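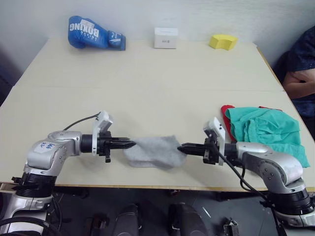
Both arms on the gray cloth, Friday.

Day four with the Cellus kit on trial and I'm still not sold. The Zimer rep wants 300 a month for the pair, plus 80 for "skill updates," and when I asked what a skill update is he sent me the same brochure again. It says 10 minutes from box to first task. We lost a whole afternoon to it.

Boonmee Saengthong likes it more than I do. He thinks two arms will earn their keep on small fabric jobs. Maybe. I could have folded the gray thing myself and been at lunch. The brochure has a shirt in it, nicely pressed, and I'd like to see them try the green cloth off the heap before I believe a word.

Asked the rep about replacement grippers. No price yet. Trial runs 2 more weeks, and I haven't signed anything.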